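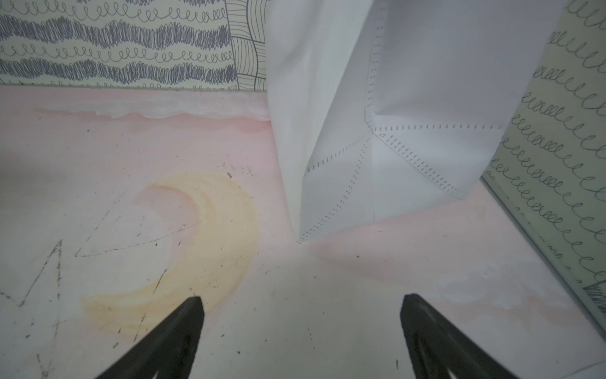
Hanging Patterned Wallpaper in a Small Room
Home Maintenance Guides > Walls and Ceilings
Prepared by the Novonport Tenant Services Office
Revised by Teresa Peixoto and Fulvio Ruggiero

This guide applies to residents who have written approval to paper one or more interior walls. It covers paste-the-paper rolls with a repeating pattern. Vinyl, grasscloth, and peel-and-stick products are handled differently, and residents should follow the instructions supplied with them.

Before You Begin

Confirm that your approval letter names the room you intend to paper. Kitchens and bathrooms need a separate approval. Residents in buildings constructed before the Tzanetos renovation should also ask whether the existing paint has been tested for lead. Do not sand any wall until you have the answer.

You will need:
Wallpaper, all from the same batch
Paste suited to the weight of the paper
Pasting table and brush
Plumb line or long level
Smoothing brush
Seam roller
Snap-off knife with spare blades
Long scissors
Two clean sponges and a bucket
Stepladder

Estimating the Paper

Measure the height of the wall in inches and add 4 inches for trimming. Next, find the pattern repeat on the roll label. Divide the wall height, including the trim allowance, by the repeat, round up to the next whole number, and multiply by the repeat. The result is the length of each strip.

For example, a wall 94 inches high needs 98 inches with the allowance. If the repeat is 10 inches, each strip must be cut at 100 inches. A roll holding 200 inches of paper will then give two full strips. If the label shows a drop match, the pattern shifts by part of a repeat from one strip to the next, and one additional roll should be purchased.

Check the batch number on every roll before leaving the store. Shades vary between batches, and the difference often shows only after the paper is on the wall.

Preparing the Wall

1. Turn off power to the room at the breaker panel. Remove the cover plates from switches and outlets and place the screws in a labeled envelope. Use a battery lamp if daylight is not sufficient.

2. Remove any old paper. New paper must not be hung over it.

3. Fill holes and cracks with spackle. Let it dry for the time stated on the container, then sand it flush.

4. Wash the wall with warm water and a mild detergent. Rinse and allow it to dry overnight.

5. Apply one coat of wallpaper primer. Clarico and Clendico primers are both stocked at the tool library desk and may be used interchangeably for this work.

Choosing Where to Start

Large motifs are usually centered on the wall that is seen first from the doorway. Small, dense, or handwritten-style patterns may be started beside a door frame or in the least visible corner. The last strip will rarely match the first, so plan for the two to meet over a door or behind tall furniture.

Do not use a corner as your vertical guide. Measure out from it a distance half an inch less than the width of the paper, and mark a vertical line there with the level. The extra half inch will turn the corner.
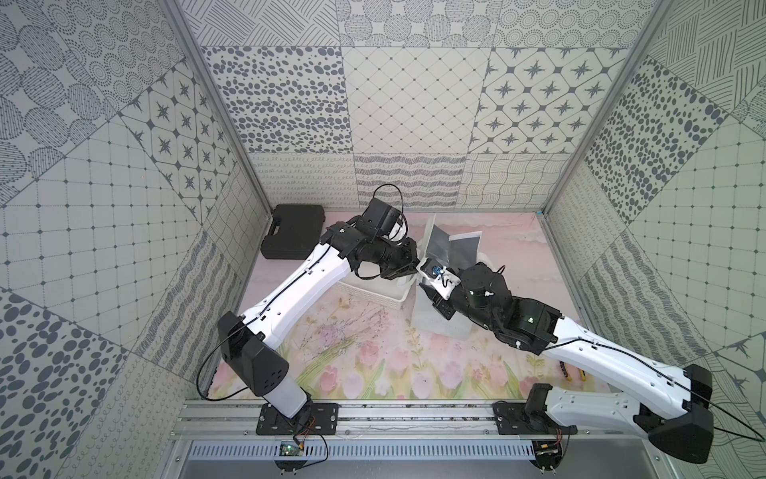 Where two different papers are to be used in one room, finish one completely before opening the other. Seams between unlike patterns should fall in an inside corner. Neither paper should be carried around an outside corner to meet the other, as the exposed edge will lift with ordinary wear.

Hanging the Strips

1. Cut the first strip and mark the top lightly in pencil on the back. Cut the second strip only after holding it against the first to confirm the match.

2. Lay the strip face down and brush paste from the center toward the edges. Fold both ends in toward the middle, pasted side in, without creasing. Leave it for the soaking time on the label, and use the same time for every strip.

3. Unfold the top half and set its edge to the pencil line, with 2 inches of paper above the wall. Smooth downward and outward. Release the lower half and continue.

4. Press the paper into the ceiling line and baseboard with the back of the scissors. Trim with a fresh blade.

5. Slide the next strip up to the first until the edges touch. They should not overlap. Match the pattern at eye level and let any small error fall near the floor.

6. After 10 minutes, go over the seam lightly with the roller. Do not roll raised or embossed papers.

7. Wipe paste from the surface, the ceiling, and the baseboard with a damp sponge before it dries.

Inside Corners

Walls are seldom square. Measure from the last strip to the corner at the top, middle, and bottom. Take the largest figure, add half an inch, and cut the strip to that width. Hang it, turning the excess onto the next wall. Mark a new vertical line there and hang the remaining piece to it, lapping the turned edge.

Common Problems

Bubbles: Small bubbles often flatten overnight. If one remains, slit it along a line in the pattern, apply a little paste, and press it down.

Open seams: Lift the edge gently, apply seam adhesive, and roll.

Drifting pattern: Check the last strip against the level. If it is out of plumb, remove it while the paste is wet and hang it again.

Returning Tools

Borrowed tools must be washed and returned to the tool library within 8 days. The desk is closed on Sunday. Questions about approvals should be addressed to Carmela Carbone at the Tenant Services Office.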